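Worktop

From the household articles. Needs more sources in the history section.

A worktop (also counter, countertop, bench top in Australia and New Zealand) is a flat raised surface for preparing food, usually fixed on top of cupboards. Found in kitchens mostly. Also bathrooms, utility rooms, labs, shops. In British use "worktop" is nearly always the kitchen one and "counter" is what you get served over, though the two have been drifting together for years.

Names
"Work-top" with a hyphen in older catalogues. "Work surface" turns up in building documents and hardly anywhere else. In Scotland and the north some older speakers still say "the bunker" for the kitchen surface, from the coal bunker that used to stand in the same spot with a board over it.

History
For most of its history the kitchen had a table and no worktop. Big houses had a dresser board as well, a fixed plank along one wall. The household accounts of the manor at Hetcombe, dated 1438, list a payment for "a borde of ston for the paste", which Margareta Vlad takes to be a slab for pastry set into a wooden frame. Others read it as a hearthstone. The entry is one line long and the slab itself is gone, so the arguement goes on.

Stone for pastry is well attested later on, in larders especially. Slate in the west, marble where people could pay for it. Thick slabs on brick piers, north wall, small window. The surviving larder slab at Hetcombe (much later than the accounts) is slate, 43 mm thick, with a worn dip at one end.

The continuous worktop running over a row of matching cupboards is a twentieth-century thing. Came in with fitted kitchens between the wars, spread after the second one. Before that, separate pieces at different heights: sink, draining board, stove, table. Réjean Girard's study of rented flats in Fodirville found tenants still using the lid of the bath as their main surface long after fitted units were on sale, the bath being in the kitchen. Lid down for dinner, up for Saturday.

Materials
Laminate. Chipboard with a thin hard printed layer on top. Cheap, light, most common by a long way. Fails at the joins, where water gets in and the board swells. Can't be sanded out.

Wood. Usually oak, beech or iroko, made from short staves glued up into a block. Needs oiling. Goes black around taps if the oiling lapses. Can be sanded back many times.

Granite. Very hard, takes a hot pan, heavy. Sealed every so often depending on the stone. Some of what the trade calls granite is another rock altogether.

Marble. Softer than granite and marked by acid: lemon, vinegar, wine. The mark is called an etch and is a dulling of the polish, so scrubbing won't shift it. Stays cool, hence the bakers. White is the best known but marble is also green, black, pink, red and brown, the colour coming from clay, iron and other impurities in the original limestone. The veins are mostly later mineral fillings along cracks. Dealers also sell some polished limestones as marble, brown ones in particular.

Quartz composite. Crushed stone bound in resin. Even pattern, doesn't need sealing, scorches under a hot pan. Cutting it dry makes a very fine dust that is dangerous to breathe, see Dust below.

Also stainless steel, concrete, tile, slate, glass. Tile went out of fashion because of the grout.

Finishes
Polished (shiny) or honed (matt). Honed hides etches better and stains quicker. A third, "leathered", is brushed to a slight texture. The Sadeghi yard, a family masons' firm, offers a fourth under the name Stetico, which is a honed surface with polished edges, and was worked out by Mehrangiz Farahani for a customer who kept chipping the arrises.

Fitting
Stone is templated after the cupboards are in. Walls are never straight. The fitter makes a pattern, the slab is cut at the yard and comes back with the sink hole done. Weakest point is the narrow strip in front of the sink, and most breakages in transit happen there. Slabs travel on edge, never flat. Height is set by the cupboards, with a plinth under to make up the difference; tall cooks have long complained about it. Wilson Inga's pamphlet on kitchen heights recommends 2 levels, a lower one for kneading and rolling.

Dust
Wet cutting is the normal rule for all stone. Composites have the highest silica content of the common materials. Extraction and masks as well, not instead.

Care
Warm water, a little washing-up liquid, dry cloth. No bleach on marble, no vinegar on any limestone. Oil stains are drawn out with a poultice, left overnight under film and then lifed off. Dionysis Sfakianakis gives a recipe using bicarbonate of soda and water, mixed to the thickness of yoghurt.
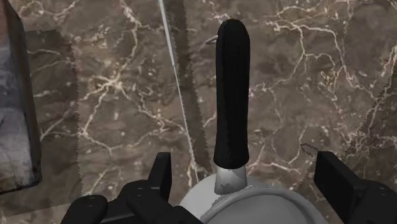

A second go is often needed with old stains, and a third with anything containing turmeric. Reseal afterwards, as the poultice takes some of the sealer with it.

See also: Larder, Draining board, Pastry, Splashback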